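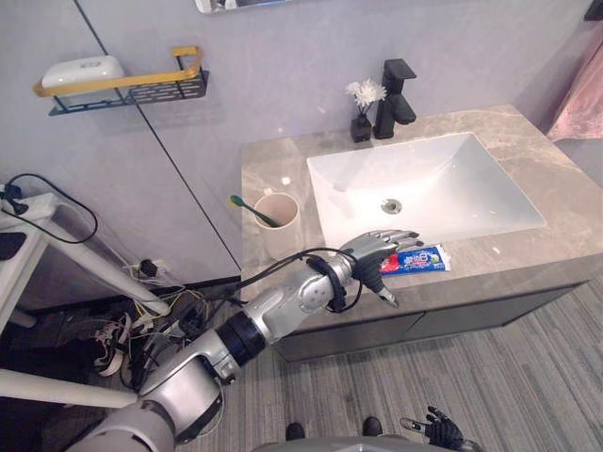 Progress report to the Ridberg program office
Household manipulation project, second reporting period
1 Oct 2024

Hi all,

You asked for something shorter and less stiff than the April report, so I'm going to write this one the way I'd tell it over coffee. The numbers you need for your own paperwork are in the spreadsheet that went over with it. What follows is what we did, what came out of it, and where I think the money should go next.

Where we left off

In April I told you we were stuck on thin, soft, flat things. Our humanoid could pick up a cup or a block all day, but give it a tube lying on a hard counter and it would paw at the thing, push it along, and quit. I'd promised to have a method for that by this report. We have one! It has rough edges, and I'll get to them, but it's a real method and it beats what we had by a good margin.

Quick refresher for the two of you who joined the office over the summer. The project is about small bathroom chores: picking up a toothpaste tube, putting a toothbrush back in a cup, moving a soap dish, wiping around a sink. They sound tiny. They're also the things people in assisted living tell care staff they'd most like help with and least like asking for, which was the whole pitch of our proposal to you.

What changed in the method

The old approach looked at the tube, guessed a grasp, and went straight for it. All the planning happened before the hand moved. If the guess was off by the width of a fingertip, the hand came down on top of the tube or missed the edge, and there was no good way to recover.

The new approach breaks the reach in two. First the hand goes to what we call the hover, a spot a little above the counter and to one side of the object, palm down, fingers open. It holds there while the policy takes a fresh look through the head camera and works out a correction. Then it comes down and in, slowly, with the policy running the whole way. We call the correction step "settling," mostly since somebody wrote that on the whiteboard and it stuck.

I was skeptical about the pause. It felt like cheating, and it costs time on every single reach. But the hand's own cables and joints sag a bit differently depending on how far out the arm is, so where the arm thinks it is and where it really is don't quite match at full stretch. Looking again from the hover takes care of most of that without any recalibrating. I'd spent a good part of the spring trying to fix the same error with a better arm model, so I had mixed feelings when a pause did the job in an afternoon. Oh well.

The other change is in the demonstrations. We used to record only clean ones. Now the operator is told to start from a bad hover on purpose (too high, too far over, hand turned a bit wrong) and fix it on the way in. Those recordings look ugly and they're worth a lot. A policy trained only on clean demonstrations has never seen itself in trouble.

The numbers

We ran the old policy and the new one on the same set of tube pickups from the counter, with the tube put down at a different spot and angle each time. The old policy got 45 percent of them. The new one got 67 percent. Success meant the tube was off the counter and still in the hand when the arm got back to its rest position, so a pickup followed by a drop on the way home counted as a failure. I was strict about that one because I know how tempting it is to be generous.

The new policy used 12 hours of demonstrations, six of them recorded the new way with the bad starts. The other six were left over from the earlier work. I'd like to know how it does with only the new kind, and that's on the list for next time.

Sixty-seven percent isn't good enough to put near a resident. I want to say that plainly, as I know there's a slide deck floating around your office with the word "pilot" in it. One drop in three is fine for a lab and would drive a person up the wall.

What still goes wrong

Most of what's left falls into a few piles, and I'll take them in order of how much they bug me.

Tubes near the front lip of the counter are the worst. The hand needs room for the thumb to come around, and at the lip the thumb ends up out past the edge with nothing to brace against. The tube tips, and off it goes. We have an idea here, which is to drag the tube back from the edge first with the fingertips and then pick it up as usual. A person does that without thinking. We've tried it by remote control and it feels natural, so I think it'll train well.

Next comes the sink. When the tube is close to the basin the policy gets timid and hovers for a long time, then comes down short. My guess is that the white ceramic throws off the sense of depth, because you get glare on the sloping sides and there isn't much for the camera to latch onto. We've tried changing the lights and it helped a little. I don't love that as an answer, since people should be able to have whatever lights they want in their own bathroom. More varied recordings is the boring fix and probably the right one.

Then there are squeezed-out tubes. A full tube has some body to it. A nearly empty one is more or less a strip, and our fingertips are too round to get under it. That's a hardware problem and I'd like to treat it as one. Iwasaki makes a softer fingertip cover with a thin front edge, and they've offered to lend us a set. If it works I'll come back to you with a price.

The test bathroom

The vanity setup has been a good investment, and thank you again for saying yes to a real stone counter. I know it looked like a strange line in the budget. We'd been practicing on a table with a sheet of marble-patterned paper on it, and the policy trained on that fell apart on the real thing, partly from the shine and partly from how easily a tube slides on it. We've left the usual bits and pieces out while we test. Cup and toothbrush, soap dish up on the wall shelf, flowers by the faucet. Early on we ran with a bare counter and the results were prettier and meant less. With things to bump into, the arm has to pick its way around, and we get to find out if it can.

Wiring is the part of the room I'm least proud of. Power and data both run along one side by the wall, and every new sensor has added another cord to the pile on the floor. I've set aside a week to get it all up off the ground and labeled. The arm's own cables need it too, as the loops by the wrist stick out farther than I'd like and I don't want them catching on a cup. Dreswood quoted us for a sleeve that wraps the forearm bundle flat, and it's cheap enough to come out of supplies.

Changes to the plan

I'm asking for two changes, both small.

One, I'd like to push the soap dish task back and bring the toothbrush task forward. Toothbrush-in-cup uses the same hover-and-settle reach, and it's got a nice clear finish line: the brush is in the cup or it isn't. The soap dish means reaching up to the wall shelf, which is a different motion with different trouble, and I'd sooner have two tasks working well on the counter before we start on the wall.

Two, I'd like to move what's left of the travel money into operator hours. We canceled the site visit to Skadex because they can run our policy on their own arm from a download, and they've started doing that. First word back is that the settling step carries over and the final descent doesn't, at least not without fresh demonstrations. I'd expected that, but it's good to hear it from a lab that didn't build the thing. More operator hours would let us record the front-lip and near-the-sink cases properly, and those two piles are where the next jump in the numbers is going to come from.

No change to the total, and no change to the end date.

What you'll get from me next

By the next report I expect to have the drag-back move trained and tested, the new-demonstrations-only comparison done, and a first set of results on the toothbrush. I'll also send the full list of failed pickups, sorted by where the tube was on the counter. If the Iwasaki fingertips show up in time I'll include those, but please don't hold me to it!

We're also writing up the settling result for a workshop. It'll be a short paper, mostly the comparison above plus a look at how long the hand should wait at the hover. (Shorter than I first set it. We were wasting a good bit of every run just standing there.) I'll send you the draft before it goes in so you can check the funding line, which I got wrong last time and am still embarrassed by.

If the two changes look all right to you, a yes by email is enough for me to go ahead. The spreadsheet has the budget move on its second tab, with the old figures left in next to the new ones so you can see what went where.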